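Household Tips for Simulated Rooms
Rakance Learning Systems, Domestic Tasks Group
Updated Thursday, January 22, 2026

These tips are issued to operators who record household examples in the Brorness simulator. They apply to all rooms in the Clenitz set.

Before recording, look over the furniture from at least two viewpoints. Set the starting position of the tray before the chairs are moved. Wire-backed chairs have narrow gaps between the rods, and the path to the table should be planned with those gaps in mind.
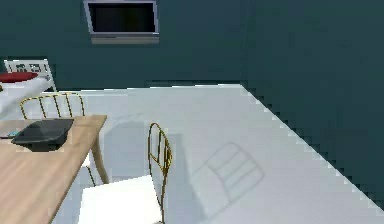 Tray on the table, with gold wire chairs around it.

Check that every large item rests level on the floor before an example is saved. A crib standing at an angle should be logged as a placement fault and the room reloaded. Operators should not correct furniture by hand during a recording. If the fault returns after 3 reloads, close the room and report it under its layout number.

Keep colour and lighting settings unchanged within a batch. A full batch is 100 examples, and partial batches are to be labelled as such.

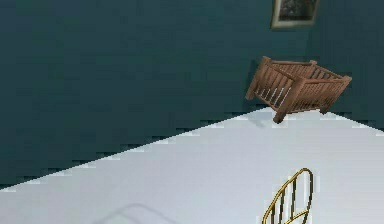
May an unsuccessful attempt be kept?
Unsuccessful attempts are kept when the room loaded correctly and the task was carried through to its time limit. Mark them "incomplete" and file them with the rest of the batch.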